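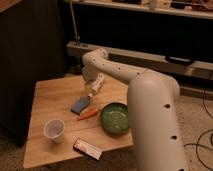 Romain Fleury wanted to know why I put the table section so far back in this guide when it's the part people get stuck on first. Fair point, Romain, and so in this edition it comes third, right after unpacking the Onstead top and bolting on the legs.

Section 3. Setting up and clearing your prep table

I've had my Onstead in the back kitchen at Kestthorpe for a good while now, and I use it for everything: scrubbing vegetables, sorting the shopping, eating lunch standing up (I know, I know). It's a plain wooden top and it will take a lot of use, but it likes being cleared properly between jobs. What follows is how I do it. It goes quickly once you have the hang of it!

Before you start

You'll need a sponge or a soft scrubbing pad, a shallow bowl, a small cup, a dry towel, and a tray for anything that belongs in another room. I keep my dishwashing liquid in a little squeeze bottle. If you decant yours, put a label on the bottle. I learned that one with white vinegar and a salad, and the salad did not survive.

Caution: Never keep cleaning liquid in a bottle that used to hold oil, dressing or anything else somebody might pour on food.

Clearing the top

1. Take off the food first. Carrots, onions, half a lemon, whatever you've got out, all of it goes in the bowl. If it rolls, it goes in before anything else, and please don't park it along the edge "just for a second."

2. Pick up boxes and packets next. Cardboard soaks up water like crazy and printed colors can bleed onto bare wood. I had a pink smudge by one corner for most of October from a box of tea I'd left in a puddle.

3. Empty any cups into the sink and stand them on the tray. Little plastic ones tip over if you so much as breathe near them, so I move mine even when there's nothing in it.

4. Now the sponge. Wet it, squeeze it out hard, and add one small drop of liquid. One drop! You can always go back for more.

5. Wipe along the grain in long strokes, starting at the far side and working toward yourself. Rinse the sponge and go over it again with plain water.

6. Dry with the towel right away, edges included. The edges are where the Prulden oil wears off first.

Note: Use the soft side of the pad only. The rough side will leave scratches that show up whenever the overhead light is on, and then you'll be sanding.

Putting things back

7. Wait 23 minutes before anything goes back on the wood. Yes, that's oddly exact. It's how long my kitchen timer runs when you twist it all the way, and it's always been enough.

8. Put the bowl back toward the side you don't work from. I'm right-handed, so mine lives on the left while I'm chopping.

9. Stand the bottle and the sponge together by the sink. If the sponge stays on the table it leaves a damp patch underneath, and that patch turns gray.

Oiling

Do this every 3 months, or sooner if the wood starts to look thirsty. Ludivine Deschamps says she oils hers only when she remembers and it looks better than mine, so take my schedule with a pinch of salt. Put on a thin coat of Prulden in the evening, leave it overnight, and buff it with a dry cloth at breakfast time.

Caution: Oily cloths can heat up by themselves and catch fire. Spread them flat outdoors to dry, well away from anything that burns, and don't ball them up in the trash.

If you get a stain

Light marks usually come out with a little baking soda and a damp cloth. For anything stubborn I use the Kowalchuk 2,000 grit paper, very gently, with the grain, and then oil that spot again. Rings from hot pans are a different job, and you'll find those in section 7.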